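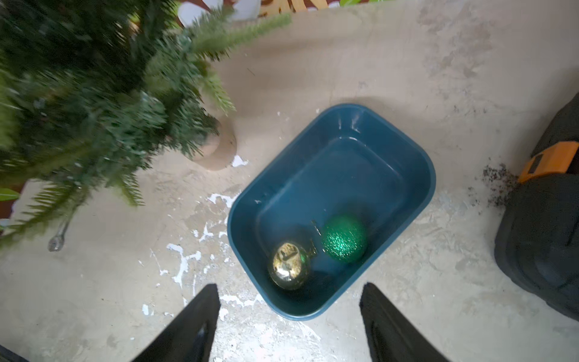

Putting the Tree Away, and a Plea for Tubs

Every year I promise myself the ornaments will come down in one tidy afternoon, and every year I'm still finding them well into spring (my sister, who is kinder than I am, calls it "extending the season"). So if yours are still up, dear neighbors, you are in good company, and I'd love to pass along what works at our house.

Start with the balls, and start low. I used to begin at the top, because that's where the star is and it feels like the proper order, but then my sleeves would catch on everything hanging underneath. Now I sit right down on the floor with a plastic tub beside me and work my way up. An open tub is so much friendlier than those cardboard trays with the little dividers, which never did fit the big ones anyway!

Shiny balls and glitter balls can travel in the same tub if you're only carrying them across the room. For the long months in the closet, though, I wrap the glitter ones in tissue, or you'll be picking green sparkles off your gold ones next winter. Give each little metal cap a gentle squeeze while you're at it. They work loose over the years, and it's much nicer to find that out now than when you're up on a stepladder with cocoa waiting.

As for an artificial tree, fold the branches upward from the bottom and tie them with soft ribbon or strips of an old sheet. Leave the stand for last, and put its screws in an envelope taped to one of the legs. Ruxandra Ciobanu taught me that one, and I've blessed her for it every December.

We're also collecting spare ornaments and clean tubs for the hall tree this year. Last winter's tree had 40 balls on it and looked a bit thin toward the back, so we're hoping for 70. Any color, any size, glitter very welcome. Tincuța Pop is keeping everything in her garage until June, and you can leave yours on her porch any morning.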